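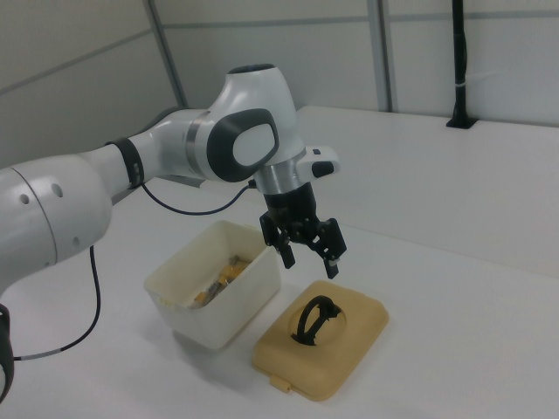
Container and lid on the white tabletop.

Household Food Storage Study — Progress Report, February

Work package 2 (dry goods) is complete. Trolby finished the home visits on schedule, and 831 households returned usable pantry logs. The logs yielded 2,417 separate entries for flour, rice, oats and dried beans. Entries with no purchase month were kept in the file but left out of the shelf-life tables.

Moisture readings were taken with the Asix meter at the start and end of each logging period. Two meters drifted out of tolerance and were recalibrated; readings from the affected weeks carry a flag in the data set. Flour stored in its original paper bag gained the most moisture. Oats showed little change in any type of packaging.

Bredari has delivered the draft coding guide for discarded food. The category "past date" overlapped with "stale" and has been split by the reason the household gave. Recoding is almost finished.

Spending is within budget except for postage — return mailers were heavier than quoted. We ask to move the unspent travel balance to cover the difference.

Next period: Adeleke will run the follow-up survey, and the storage advice leaflet goes to print once the shelf-life tables are approved. The data call stays on Tuesday.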